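How to Load a Dishwasher Without Falling for the Usual Advice

29 August 2019

Every few months somebody forwards me a list of dishwasher "hacks," and every few months I read it with one eyebrow up. Lemon halves in the silverware basket. A ball of foil. A dry towel thrown in halfway through. I tried most of them in June, when I had a house full of relatives and more dirty plates than usual, and I couldn't tell the results from a plain load. So this page is the dull version.

Before you start

Find the manual. If you've lost it, the maker's site probably has a copy under the model number, which is usually on a sticker inside the door. My last machine was a Waline and the one I have now is an Ornis, and the two want to be loaded in quite different ways. Any guide that tells you exactly which slot a soup bowl belongs in, without asking what you own, is guessing.

Step 1. Scrape, don't rinse

Get the bones, rice and lettuce off with a fork or a spatula. Leave the sauce. I fought this one for years (my mother rinsed everything until it could have gone straight back in the cupboard), then stopped for a month to see what would happen. The plates came out fine. Dried egg is the exception, and so is oatmeal. I still soak those, whatever the detergent box promises.
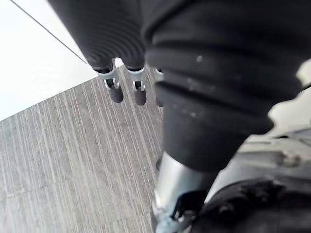 Step 2. Do the bottom rack first

Plates stand up between the tines and face the middle. Big ones go toward the sides so they don't block the spray. If two plates touch, the spot where they touch stays dirty, and no "power" setting has ever fixed that for me. Pots go face down, at a slant if you can manage it. Skip every other slot for deep bowls. Yes, you'll fit fewer. You'd be washing the extra ones twice anyway.

Step 3. Cups and light things

Put cups open side down and leaning a little, or you'll pour a pool of gray water on your socks at the end. Light plastic belongs up top if you have an upper rack. In a drawer machine there's only the one level, so wedge light pieces between heavier ones. Anything that can tip will tip, and a tipped cup comes out full.
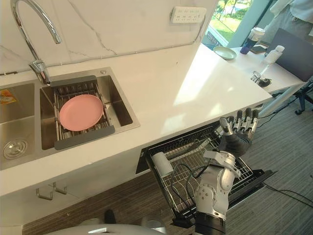

The drawer pulled out, with one white piece lying on its side in the rack.

Step 4. Silverware

People get heated about handles up or handles down. I mix forks and spoons so they don't nest, put sharp knives point down, and wash the good knives by hand. I have seen charts with arrows. I don't believe the charts.

Step 5. Spin the arm

Give the spray arm a push with your finger before you close up. If it hits a pan handle, move the pan. This takes two seconds and has saved me more rewashing than any product I've bought.

Step 6. Detergent, and less of it than they say

The people who sell detergent also print the fill line, so make of that what you will. I use powder and fill the cup a bit under halfway. My water is soft. If yours is hard you'll need more, and you may need rinse aid too. Start low and go up if the glasses look cloudy. I paid extra for Trodesel tablets for a while and got the same plates I get from the cheap powder. Your kitchen may differ.

Step 7. Pick a cycle

Normal or Eco will do for most loads. Eco runs long, and people take that as a sign that something is broken. Quick cycles are fine for glasses and light crumbs. I wouldn't trust one with a lasagna pan. Run the kitchen tap until it's hot before you press start if your machine fills from the hot line. Mine does. Check yours before you waste the water.

Step 8. The filter

It's at the bottom, it twists out on most models, and it is probably disgusting. Rinse it under the tap with an old toothbrush and a drop of dish soap. I do it every 10 loads or so. The cleaning bottles that claim to do this for you are, in my view, perfume. I ran one by Carvalho through a machine with a clogged filter and the filter was still clogged.

If the dishes still come out dirty

Check in this order: filter, spray arm holes (a toothpick clears them), detergent amount, then how tightly you packed the thing. Change one at a time and run a load in between, or you won't know what fixed it. If the water isn't draining, look for a kink in the hose before you call anyone.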